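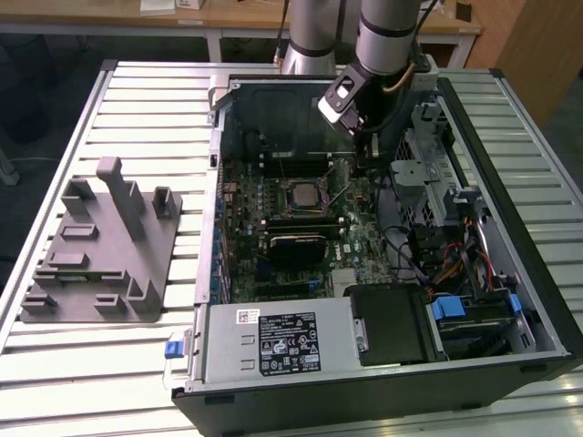 Socket-first disassembly is a way of teaching a robot arm to take a used processor out of a desktop computer and set it down in a holder, ready for testing or resale. The name comes from the order of the work (the arm finds the socket before it looks at anything else in the case), and I've been filling in this entry bit by bit since I started following the field, so forgive me if I ramble in places!

Background

Most early recycling robots were built to shred, sort or cut. Taking a computer apart gently is a different sort of job, and for years people did it by hand at a bench. The first write-up I know of that treats the processor as its own problem is the Andel report, which split the job into four stages: find the socket, free the lever, lift the chip, place the chip. Everybody working on this since has borrowed those stages, sometimes under other names, and I use them here too.

How it works

Two views feed the method. One covers the whole table from a fixed spot, and the other rides along at the wrist. The table view gets the arm over the board, and then the wrist view takes over for the last stretch, where a small error can ruin everything. Glare is the big headache. A socket has a shiny metal frame around a shiny metal chip, and when light bounces off both, the edge between them more or less melts away.
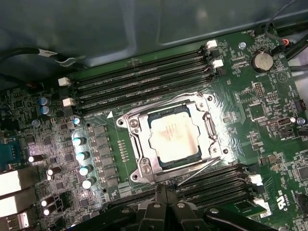
Rafia Kakakhel wrote in to say that glare gets too much of the blame, and that in her own runs the lever stage lost more attempts than the lifting ever did. She has a point. In the Larkia trials, 74 attempts were logged over a long stretch in May, and the lever accounted for 13 of the failures. The trouble is that the lever is thin and springy, and a gripper can't tell much about a springy wire just by touching it.

Lifting the chip is where the approaches really split. Suction is the easy answer if you have a flat, clean lid to work with, but old thermal paste makes a mess of the cup. The Higuchi variant uses two narrow fingers and goes for the edges of the chip, coming straight down
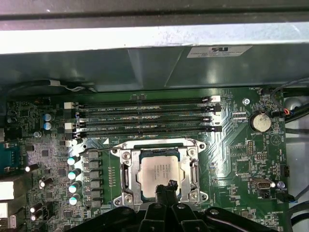 and closing slowly, with the wrist kept as level as it will go. I like this one better, even though it's slower. Any tilt on the way up and you risk dragging the chip across the contacts, and on many boards those bend if you so much as look at them funny.

Placing the chip

People skip over this stage, and I think that's a shame. A 3D-printed plate with a recess gives the chip a known spot to land in, and it lets the next machine (or the next person) pick it up without hunting for it. The Dritero group tried recesses with sloped walls and reported that 64 percent of their placements needed no second push, up from nearly half with straight walls. 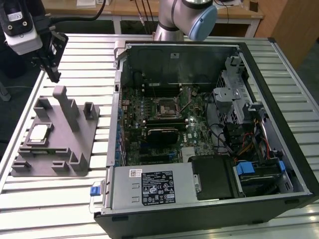 One reader objected that a sloped recess only hides a sloppy release, and that the number would drop again with a chip of another size. Could be! The group used a single processor size throughout, so the question is still open, and I'd love to see somebody run it with a mixed batch.

Open problems

Cables are still mostly avoided instead of moved. Cases with a cooler sitting over the socket need an extra stage before any of this can start, and I haven't found a write-up that covers it from beginning to end. Putting a chip back in is harder again, and it has its own entry.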